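Bratthorpe Agency Owners Group
Minutes of the quarterly meeting, 28/03/2021

Held by video call. Eleven member agencies on the call, plus a guest from Rathore Media Buying. Apologies received from the Plondton office.

1. Minutes of the last meeting

Approved with one change. Item 6 should have said that the mailing list was cleaned up, and that no names were added to it. The link to the corrected version is in the members' folder.

2. Membership and dues

Dues stay at $105 per agency per quarter. Two members asked about paying for the full year in one go. This is fine, with no discount. Two agencies have not paid for the current quarter and will get a reminder by email. If there is no reply after 30 days their listing comes off the site.

The site had 826 visits last quarter. Most went to the directory page and then left. Cinthorpe asked whether anyone had received a lead from it. One member had, for a small logo job that did not go ahead.

3. Retainers and scope

Most of the meeting was spent on this. Cinthorpe moved all its small clients from hourly billing to monthly retainers over the winter. Three clients left at the changeover and the others signed. The main trouble since then has been requests that arrive by text message and never reach the project board. Account managers now reply with the link to the request form and do nothing else until it is filled in.

Discussion followed. One member thought the form would annoy older clients who are used to calling. Another has used a form for years and fills it in herself while the client is on the phone. It was agreed that either way works so long as the request is written down before work starts.

Questions were raised on unused hours. Practice in the group varies: some let them roll over for one month, some drop them, and one agency does not mention hours in its contracts. Rathore's guest said that media clients rarely ask about hours but always ask about the ad spend, and suggested keeping the fee and the spend on separate invoices. Several members already do this.

Action: Cinthorpe to share its retainer agreement with client names taken out. Members should have their own attorney read it before using any of the wording.

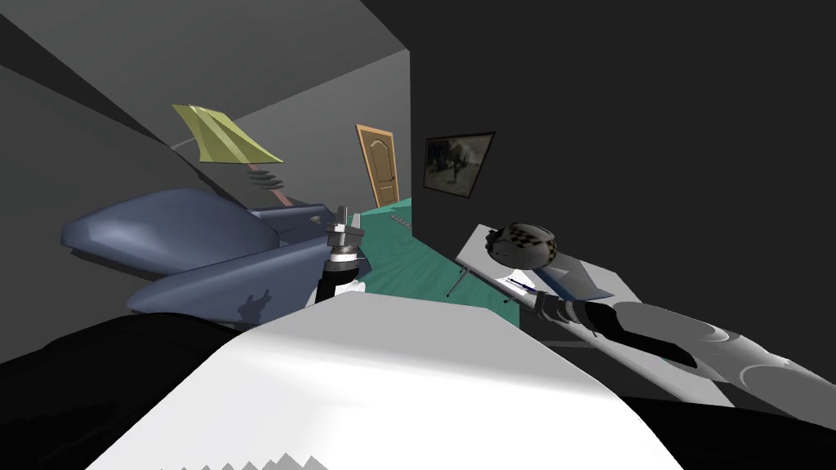 Kamlesh Uniyal

4. Joint webinar

The webinar on pricing is still planned for July. Format agreed as two speakers of 20 minutes each, then questions. The group will pay up to $500 toward ads and the webinar software. A request to raise this was voted down, seven to four.

There was a short disagreement over who keeps the sign-up list. Agreed that the list belongs to the group and that members may not add people from it to their own newsletters. The sign-up page will say so.

Action: Plondton to be asked for a speaker. If they can't supply one, Rathore will.

5. Hiring

Four members are looking for account managers. Pay ranges were compared but are not recorded here at the members' request. It was noted that people now apply from other states for jobs that used to draw only local candidates, and that replying to all of them takes a good part of the week. One member has started asking for a short written answer with the application, which has cut the number by around half.

Members were reminded of the understanding that they let each other know before making an offer to a current employee of another member. This is a courtesy and is not in the bylaws.

6. Referrals

The referral fee question was carried over from last time and is carried over again. Members who have paid or received a fee in the past year are asked to send in the percentage, without names, so there is something to look at.

7. Other business

The video call link will change before the next meeting. The old one should not be used.

A request for a shared list of freelance developers was supported. Entries go in the members' folder, with a day rate if known.

The meeting closed with no further items. Next meeting in July, ahead of the webinar, time to be sent by email.

Comments (3)

dana_k: Item 3, could the agreement be posted as a Word file? The last one was a PDF and I had to retype it.

Bill at Northside: I think the vote in item 4 was six to four with one abstaining. That was me, I was muted.

Kamlesh Uniyal: Thanks Bill, will fix at the next meeting. Dana, yes, I'll ask for Word.

Contact the group | Copyright Bratthorpe Agency Owners Group | Back to top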